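Search this site Enter keywords Go

Fixing wrist tracker dropouts during hand recordings

Use this page when a wrist tracker loses its pose partway through a take. The usual sign is a gap in the log for one wrist while the other keeps going. In the replay, the simulated hand freezes and then jumps to a new spot. Do not send a take like that to the Orix arm. On 3/2/24 a take with one long gap was replayed on the arm without a check, and the arm swung into the edge of its bench. The gripper mount bent and the arm was down for 9 days.

Before you start

Stop the recording and save it, even if it looks bad. You need the log to find the fault. Put the arm in hold and keep it there until the last step is done.

Step 1. Find the gap

Open the take in Urano and turn on the pose view. Look for flat lines. A short flat line that comes back to nearly the same value is a blocked marker. A line that drops out for both position and rotation and comes back somewhere else is more often a cable or a slipped strap. Write down the wrist and the frame number.

Step 2. Check the strap

Hold the forearm still and push the tracker sideways with a finger. If it moves, tighten the strap one notch and run the wrist calibration again. A slipped strap does not always leave a gap. It can also give a steady offset, so check this even if the log looks clean.

Step 3. Check the screw knob and cable

Turn the knob until it stops. Finger tight is enough — pliers will crack the housing. Then follow the cable from the tracker down to the table. It needs enough slack for a full reach but should not catch on objects or the table edge. Bend it gently near the connector while watching the live pose. If the pose flickers, replace the cable.

Step 4. Check the markers

Wipe the printed squares with a dry cloth. Reprint any that are scratched. Keep sleeves above the strap.

Step 5. Record a test take

Use a toy or another object that takes both hands. Hold it in the left hand, reach for it with the right, turn it over, and put it down. Run for 3,000 frames. The log should show no gap longer than 4 frames on either wrist.

Step 6. Replay with the arm off

Play the test take in simulation first. If the hand jumps at any point, go back to Step 1. If it is clean, release the hold and replay at low speed with one person at the stop button.

Mark any take that fails as rejected. Do not fill the gap by hand.
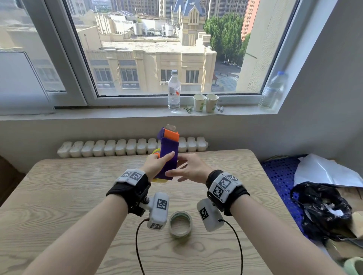 Triantafyllou Lab, Hand Tracking Team
Page maintained by Flurina Aigner
Contact us | Copyright 2024 Triantafyllou Lab | Back to top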